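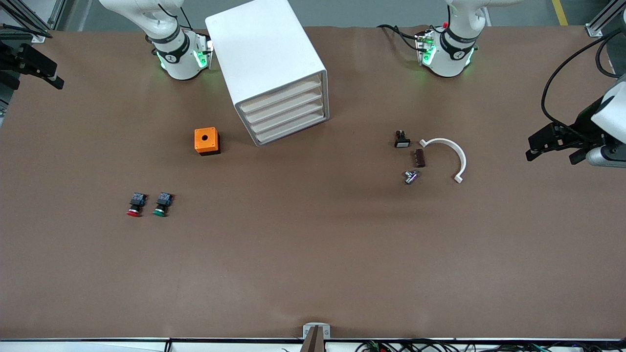

Sorting and Put-Away Assistant (part-time, fixed term)

Employer: Odlow
Site: Biserham workshop, ground floor
Positions: 2
Hours: 8 per week, split over two shifts
Reports to: Shayne Tamihana, bench materials lead
Reference: 935
Applications close: Monday, September 14, 2020

About the work

Odlow keeps small parts for assembly and repair benches. Most of the parts live in compact drawer cabinets that sit on the bench itself, four drawers to a stack, in white plastic. Parts come out of the drawers during the day and end up on the tabletop. The assistant returns them, checks that each drawer holds what the list says it should hold, and leaves the work surface ready for the next shift.

The work is done at wide tables with a smooth brown covering. The covering marks easily, so nothing is dragged across it. Cabinets are lifted, never pushed. Small enclosures such as push-button boxes are handled as single items and are not opened by the assistant.

Duties

Clear the tabletop at the start and end of each shift, working from the back of the table to the front.

Sort loose items by type and return them to the correct drawer. The drawer order is printed on the Hapeta list, one sheet per cabinet.

Open every drawer fully once per shift and look at the back as well as the front. Items that have slid behind others are the usual source of a wrong stock figure.

Close drawers by the lip with a flat hand. A drawer that sticks is taken out and reported. Do not force it.

Set aside anything that cannot be identified. It goes in the hold tray with the date and table number.

Keep the front half of each table free of stored items. This area is for work in progress.

Record shortages in the Sasetti stock sheet before leaving. Entries are short: part, drawer, quantity missing.

Wipe down cabinet tops and the table covering with a dry cloth. Water and spray cleaners are not used near the benches.

What we need from you

Steady, careful handling of small objects for up to two hours at a time, with breaks.

Good near vision, with or without glasses, and the ability to tell apart parts that differ only in size or hole position.

Able to stand at a table and lift a loaded drawer cabinet. A second person is available for heavier units.

Able to read and follow a printed list in English, and to write a legible note when the list is wrong.

Previous stockroom, library, pharmacy or kitchen prep work is useful but not required. Anyone who has kept a shared tool bench in order will find most of this familiar.

What is not part of the job

Wiring, testing, repairs and purchasing are done by bench staff. Assistants do not move cables or unplug equipment. If a cable is in the way of a cabinet or a drawer, ask the person on the bench to shift it.

Shifts and training

Shifts are early morning or late afternoon, outside the main bench hours. Each assistant keeps the same two shifts for the whole term. Swaps between the two assistants are allowed with a day's notice to Shayne.

Training takes 3 shifts. The first covers the list and the drawer order. The second is a full put-away with a bench worker present. On the third you work alone and your drawers are checked afterward. The term runs to the end of March, with the option to extend if the new cabinets are in use by then.

Clothing: closed shoes, sleeves that can be rolled above the wrist. Rings and loose bracelets come off before handling open drawers. Lockers are next to the side entrance.

Pay

Hourly, at the site rate for general support staff. Training shifts are paid in full. The rate is confirmed in writing before the first shift.

How to apply

Send one page covering your recent work and the shifts you could take. Put the reference in the subject line. A resume may be attached - it is not a substitute for the page. No cover letter is needed.

Selected applicants will be asked to come to the Biserham workshop for a short practical: one mixed tray, one drawer cabinet, one list. There is no time limit on the practical. Accuracy is what gets marked, including whether unidentified items were set aside or guessed at.

Questions about access to the building or adjustments to table height should go to Shayne Tamihana at the workshop office before the closing date.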